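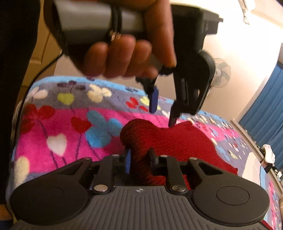 Zübeyde Bayram wrote to ask whether a ribbed knit should be folded with the ribs or across them. She had always folded across, at the waist, and by spring there was a line on every sweater that took two washes to get out. She also wanted to know if hanging was really as bad as people say.

Home Closets Kitchen Laundry Galleries Contact

Putting Away the Knits: A Bedroom Gallery

This page is about storing winter knitwear. The work was done in a bedroom in Grikuvside, on top of the bed, over the better part of a Sunday. The notes under the pictures are longer than usual for a gallery because most of the mail on this subject asks for detail.

To answer the letter first: fold with the ribs where you can. A rib is made to stretch sideways and close up again, and a fold running in the same direction as the ribs sits in a valley between two of them. A fold across the ribs bends every one of them, and that is the line you see in spring. On a sweater this means the sleeves and sides come in first, and those folds can stay for months. The last fold, bottom to top, has to go across. Make it a loose one. Rolling a hand towel into that last fold keeps it round, and the towel has to be stored somewhere anyway.

As for hanging, thin cotton knits can hang. Wool, and anything with a deep rib, should lie flat. A heavy sweater on a hanger gets longer in the body and grows two points at the shoulders. The points steam out. The length mostly doesn't.

Why the bed

A bed is the right height for some people and too low for others, but it is usually the largest clear surface in a home. Make it before you start. Pull the cover tight, so that you can feel a wrinkle in the knit and know it belongs to the knit. A dining table is better for your back and worse for the wool, especially if the edge of the table is rough. Floors collect hair.

Knits catch on things. Rings, watch buckles and bracelets come off before sorting starts and go in a dish on the dresser. Long nails will pull a loop out of a soft rib with no effort. If you do pull a loop, leave it alone until the piece is flat, then ease it through to the back with a blunt needle or a crochet hook. Do not cut it.

Sorting

Start with one pile and end with four: keep, wash, mend, give away. Pick up each piece, open it fully, look at the cuffs, the neck and the underarms, and put it on a pile. The mending pile is where people stop and start sewing. Don't. The sorting goes quickly if it is the only thing being done.

Anything worn since its last wash goes on the wash pile, including the cardigan that was only on for an hour. Moths go for skin oil and food as much as for the wool. Firdevs Türkmen keeps a separate bag for pieces borrowed from relatives, and it is a good idea. Borrowed things otherwise get packed, and the argument about them starts in November.

Scarves, hats and small odd pieces slow the sorting down. They don't stack with sweaters and they slide out of any pile. Put them at the foot of the bed and leave them for the end. Once the sweaters are boxed you will see how much room is left for them.

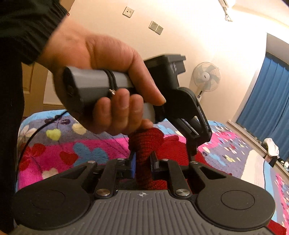
Bunching is the usual trouble with small knitted pieces. They get picked up from the middle, dropped, and left in a heap, and after a season under a stack of sweaters the heap has turned into creases. Take small pieces by two corners and lay them down from the far side toward you. Dark colors need a closer look than light ones, and they go down best by a window, where lint shows up. Red gives trouble of its own in the wash. The red on the bed stayed apart from the cream and gray wool on the wash pile and went through by itself in cold water. Black sleeves like the one in this picture will leave fuzz on a light knit, so change your top before you handle the creams.

This site uses cookies to remember your settings. By continuing to browse you accept our use of cookies. Accept Manage settings

Washing before storage

Cold water, wool soap, ten minutes, no wringing. Press the water out against the side of the basin, then roll the piece in a dry towel and kneel on it. A dark knit may bleed the first two or three times. Test a hidden corner on a white cloth before it shares a basin with anything else.

Dry flat and turn once. Allow two full days in winter and one in summer with a window open. A knit that feels dry on the surface can hold damp inside the seams and in the double layer of a ribbed hem. Pinch the hem between your fingers. If it feels cooler than the body of the sweater, give it another night. Damp wool in a closed box will smell by the end of the month, and the smell goes into everything else in the box.

Pilling should be dealt with after washing and before folding. A cheap comb is fine on smooth wool. On ribs, work down the length of each rib in short strokes and stop when the pills are gone. Combing a clean rib only raises more fuzz.

Boxes and bags

The boxes used in Grikuvside were canvas ones from Nuveck with a zippered lid. They are not the cheapest and the zippers are stiff, but the sides stand up by themselves when the box is empty, which makes packing easier for one person. The label pocket is on the short side. On a deep shelf you will want it there.

Vacuum bags save space and flatten ribs. They are all right for a few weeks during a move. For a whole summer, wool does better with some air in it. Plastic bins with a tight lid keep moths out, provided no moths go in. Cardboard is fine in a dry room and a poor choice in a basement.

Weigh a box once and you will pack better afterward. The first one we packed came to 2,025 grams, and the sweaters at the bottom had no weight to complain about. The second was well over twice that, with the heavy cardigans in it, and the two at the bottom came out with the rib pressed nearly flat. They recovered with steam. Heaviest piece at the bottom, lightest on top, and start another box when the lid has to be pushed down.

Cedar blocks help a little when they are fresh. Sand them lightly in February or whenever the smell has gone. Lavender bags smell nice. Neither one kills anything. If you have had moths before, put each clean wool piece in a sealed bag and freeze it for several days, and let it come back to room temperature before opening the bag.

The shelf

The shelf above the closet rail is 49 inches long and took the boxes in a single row with a gap at one end. The gap was left open for the scarves and hats, in a shallow tray that can be pulled down without moving a box. People want a scarf on a cold evening in May, and they should not have to unpack the winter to get one.

Write on the label what is in the box, by piece. "Winter" is no help. "Gray crewneck, green cardigan, two vests" is. Volkan Bozkurt tapes a duplicate list inside the closet door, which is more than most closets need, though it does make things easier when two people share a shelf.

From readers

Muammer Canpolat: I fold in thirds lengthwise and then roll from the hem. No cross fold at all. It takes more room in the drawer but I haven't steamed a sweater in years. Doesn't work with anything that has a stiff button band.

Müzeyyen Ertürk: Please mention tissue paper. My mother put a sheet inside every fold and her cardigans looked pressed when they came out. I buy the plain white kind and use it again the next year.

Firdevs Türkmen: Is there any point in folding ribbed scarves? Mine are hung over a padded bar and they seem fine, only a bit longer than they were.

Reply: A bit longer is the bar at work. If you like them longer, leave them. Otherwise lay them flat, fold the long way once, and roll them loosely from one end. Tissue paper is a good addition and should be acid free if the box will be closed for a whole summer.

Zübeyde Bayram: Thank you for the answer about ribs. I did the whole drawer again with the towel in the last fold. I ran out of hand towels and used pillowcases.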